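Feltico Two-Arm Bench Cell for Returned Goods and Lost Property

Product line: Bench automation
Supplied by: Feltico, Lurville
Suitable for: returns desks, lost property offices, small-item sorting rooms, repair intake counters

Overview

The Feltico Two-Arm Bench Cell handles small, mixed items that arrive without a fixed order or orientation. It is intended for workplaces where employees spend much of the day picking up, turning over, separating and setting down objects that are light but awkward to grasp. The cell works at table height and occupies the space of one ordinary workstation. It is supplied with two arms, two soft-finger grippers, wrist cameras, a control unit and the Murer task software.

The cell is designed to work as part of a team. An employee decides what is to be done with each category of item, and the arms carry out the repeated handling. Items that the cell cannot identify or grasp with confidence are left on the table for a person to examine.

Handling of small metal items

Keys and key rings are among the most common articles received by lost property offices, and among the slowest to process. They tangle, they lie flat against the surface, and a tag may be turned face down. The standard fingers have a soft pad with open pockets, which allows the pad to give when it closes on a thin edge. A ring can be held upright while the second arm approaches from above. 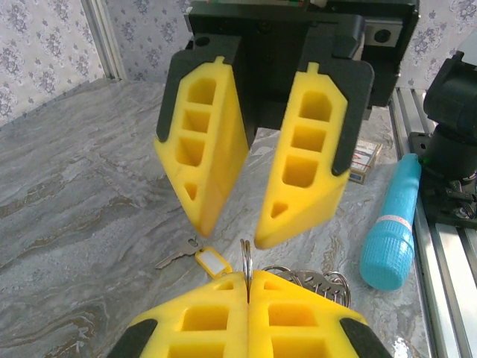 How long does it take to train an employee to run the cell?
Most sites plan for two half-day sessions. The first covers safe working, starting and stopping, and clearing the table. The second covers setting up a new item category in the Murer software and reviewing the items that the cell has set aside. No programming experience is required.

What changes for the people at the desk

The introduction of a bench cell alters the working day, and Feltico asks each customer to discuss these changes with employees before installation. Experience at our Lurville site, where the first cells were placed in regular use, has informed the guidance below.

Repeated fine handling is reduced. Employees who previously sorted small articles by hand for a full shift now spend a larger share of their time on identification, records and contact with the public. Managers should expect job descriptions to need revision, and should complete that revision before the cell enters service.

The pace of work is set by the employee. The cell does not advance to a new tray until a person has confirmed the last one. This setting is fixed at the factory and cannot be changed by a site manager. It was adopted at the request of desk staff during the Lurville trial, who reported that an automatic advance made it difficult to leave the station for a question at the counter.

Individual performance is not recorded. The Murer software logs items, grasps and faults. It does not log which employee was on duty, and reports cannot be filtered by person.

Some tasks remain with people. The opening of wallets, the reading of personal papers and any decision to dispose of an article are outside the scope of the cell.

Transfer between arms

Many articles must be turned or moved to the far side of the table before they can be tagged or placed in a tray. With a single arm, the article is set down and picked up again, often in a worse position than before. The Two-Arm Bench Cell can pass an article directly from one gripper to the other above the table. The transfer routine adjusts finger pressure for light or flexible packaging and may be switched off for any category in which it is not wanted.
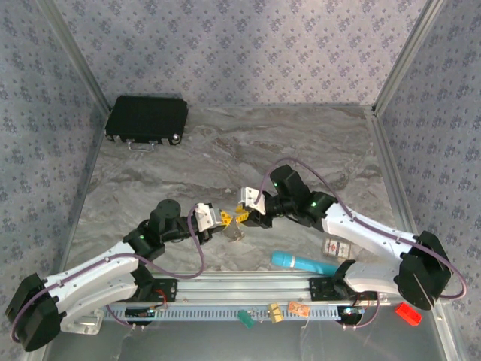

The transfer routine is taught by demonstration. An authorized employee guides both arms through the motion, and the software stores the result as a named task. Up to 200 named tasks may be stored on the control unit. Tasks may be copied between cells at the same site, provided that the arms are mounted at the same spacing.

Customers who handle a wide range of articles are advised to begin with a short list of categories and to extend it after the first month. Sites that attempt to cover every type of article from the first day generally report more items set aside for review, and more time spent by staff at the review screen.

Supplied with each cell

Two arms with mounting plates
Two soft-finger grippers, with 13 spare finger pads
Control unit and review screen
Stop button for each side of the bench
Murer task software, site license
Printed operating manual and wall card

Care and maintenance

Finger pads should be inspected every 7 days and replaced when the surface is torn or no longer springs back. Pads are changed by hand, without tools. The tabletop may be wiped with a damp cloth when the arms are parked and the power is off. Cables should be checked for wear at the wrist, where they bend most.

Service visits are carried out by Miettinen, our maintenance partner - requests should be placed through the customer portal with the cell number at hand.

Warranty

The arms and control unit are covered for 2 years from the date of installation. Finger pads are consumable parts and are not covered. New orders placed before October include an additional set of pads.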